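Kindedberg Neighbours Help Board
Home & Household > Bathrooms > Storage

Tiny bathroom, open shelves on the mirror cabinet, everything looks a mess

Posted by Letitz57

Hello all, hoping someone has cracked this one. We moved into a flat with a very small bathroom: white vanity, white toilet next to it, and one of those mirror cabinets where the right side is mirror and the left side is just two open shelves. No door on that bit at all! So whatever I put there is on show, and by the end of the week it's a jumble of bottles and half-used tubes and I'm knocking things into the basin while I brush my teeth.

I don't want to drill any more holes (the wall has a sort of fine texture to it and I'd never patch it properly). I've got 90 to spend, tops, and I'd like to spend none of it. Do I put baskets on the shelves? Do I move the lot under the sink? And where does the toothpaste go if there's no glass deep enough to hold it? 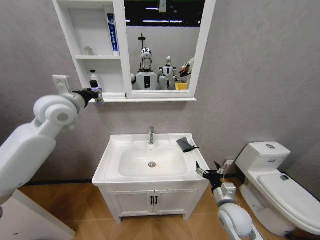 Kindedberg, 29 April 2023

Thanks for reading! The top shelf is where I'd got to with the toothpaste and a little cup, and the bottom one is the problem shelf. I keep changing my mind about which bottles deserve a place on it. There's also that ledge running along the bottom, which seems made for clutter. My other half thinks soap should live on it and I'm not keen.

Posted by Becerra_Bathtime

Oh I love this sort of thing! We've had nearly the same cabinet for years, and what sorted us out was being very mean about what gets to stay. Top shelf is teeth only. Bottom shelf is for hands and face, and only the stuff that gets used every single day. Everything else (the spare shampoo, the posh bath oil from my auntie, plasters, the lot) went in the vanity behind the doors, in two old ice cream tubs, and I haven't missed any of it.

Baskets I'd skip. I bought some, they ate up half the shelf and then I couldn't see what was in them, so I ended up with three tubes of the same cream. If you do want one, measure the depth first, mine stuck out over the edge and drove me up the wall.

As for toothpaste, stand it on its cap. If it wobbles, push it right up against the divider by the mirror and it'll lean there quite happily. Once it's nearly empty it flops about whatever you do, so that's when I lay it down.

My order of doing things, for what it's worth:

1. Take everything off and wipe both shelves and the ledge. Warm water and a drop of washing-up liquid is plenty. Dry it properly or you get rings under the bottles.

2. Teeth things back first. Tube on the right against the divider, cup over on the left, and leave the gap between them alone!! You will want to fill it. Don't.

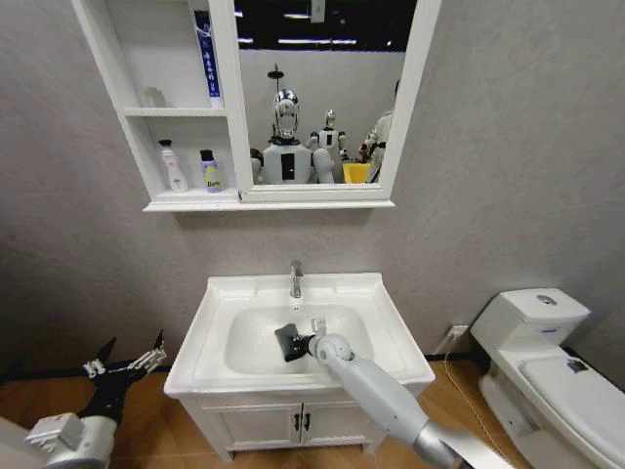
3. Now the lower shelf. Pump bottle on the left, small bottle next to it, labels facing out so it looks like you meant it. Two is a good number for a shelf that size, I'd say three at a push.

4. Leave the ledge clear. Sorry to your other half, but soap goes on the basin, where the drips can run down the plughole.

I did ours one evening in December when there was nothing on telly and it's stayed tidy since, give or take.

Posted by molberg_333

just get a cabinet with doors

Posted by Wipe_And_Go

Bit harsh, molberg! Doors are lovely but that's the whole budget gone and then some, and the holes never line up with the old ones. Ask me how I know.

I agree with most of what Becerra_Bathtime put. The thing I'd add is a cloth. Keep one folded on the back corner of the vanity top, well away from the tap, and give the basin a quick once-over when you've finished your teeth. It takes no time and it stops the white going dull.
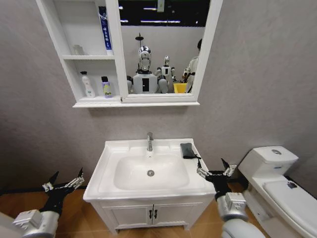
I'd pick a dark colour too, as the pale ones look grubby after a couple of goes. Mine goes in the wash with the towels and I put a fresh one out. If you've got a pair of doors under the basin like ours, the spare cloths can go just inside on the left, and your cleaning spray on the right where you can grab it.

One last thing on pump bottles: turn the nozzle so it points out over the room and isn't facing the wall. I had a big splodge of lotion dry on the wall behind mine and with a textured finish it was a toothbrush job to get it off.

Posted by Letitz57

These are great, thank you! Going with teeth on top, two bottles underneath and a dark cloth. The soap debate is still going on here, will report back.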